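Progress report to the Okonkwo Fund: Lerlow phone lending, packing stage
4 min read

When we applied for this money we said packing would be the easy part. The application is on file, so there is no use denying it. We had budgeted most of our worry for wiping the phones and finding chargers, and both of those went fine. Putting a phone in a box, with the lid on, in such a way that it comes back in the same box, has taken up most of February.

Where we stand: the grant was for 40 phones to be packed and ready to lend from the Trusenbridge library desk. As of this report, 35 are packed. The other five work perfectly well and are waiting on boxes, a sentence I did not expect to write to a funder.

The boxes came to us with the phones, which seemed like a piece of luck. They are the ordinary two-part kind, with a deep bottom and a lid that slides down over it. What we learned in the first week is that a lid and a bottom can look identical and have never met. Some lids go halfway down and stop. Others go all the way down and then need two people and some language to get off again. 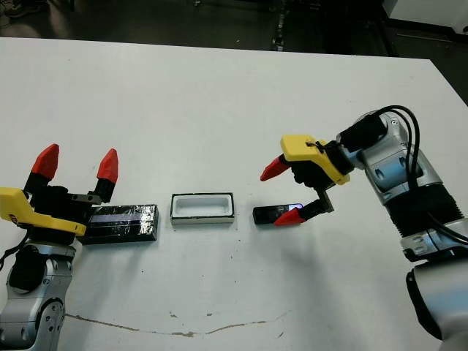 So we changed the order of work. Lids and bottoms are now matched before anything else happens, and each pair gets the same penciled number inside. Only then does a phone go in. The first version of the checklist had the phone going in at step two and the lid being tested at step nine, and I would like to say I don't know who wrote it, but my initials are at the bottom.

The second change was to the inserts. We had planned to cut new ones from foam, and bought a sheet for the purpose. A phone borrowed by a member of the public will be put back in a hurry, by someone standing at a counter with a bag on their shoulder, and the foam grabbed at the corners every time. We went back to the inserts the boxes already had wherever these were sound. The foam is available if anyone at the fund has a use for it. 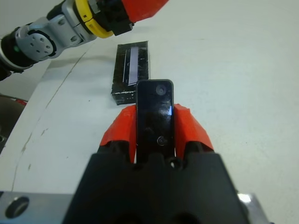 Condition of the boxes is the next item, and the one where we would like your opinion. The application promised packaging "in good, clean condition," and we have been arguing about what good means ever since. A black box is a hard thing to keep looking respectable. The one on the table has scuffed edges, with small specks of white along its lower rim, and I would lend it out tomorrow. It has to hold a phone and survive a tote bag. If we rejected every box with a worn edge we would have to buy 19 replacements, and the quote from Brevik Carton has a minimum order that would leave us storing the rest until retirement.

Our proposal is to pass any box that closes properly and holds its shape, and fail anything split at a corner. Scuffs are allowed. We will wipe them down and stop looking at them so closely.

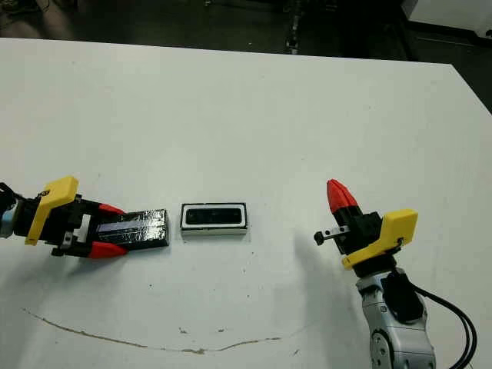
Emiliano Maldonado disagrees, and asked that it go in the report. He thinks a borrower who is handed a shabby box will assume the phone inside is shabby too, and will treat it that way, and that plain new boxes would pay for themselves by summer. He also thinks the lids should be taped for transport and has thoughts about which tape. I have promised him half a page in the next report.

Money: $1,075 of the grant is unspent. If you agree to the scuffed boxes, we would like to move it to spare charging cables, which vanish faster than anything else we own. If you side with Emiliano, it goes to Brevik. A yes or no by email is enough for us to get started on the last five.

Evaristo Aguirre
Lerlow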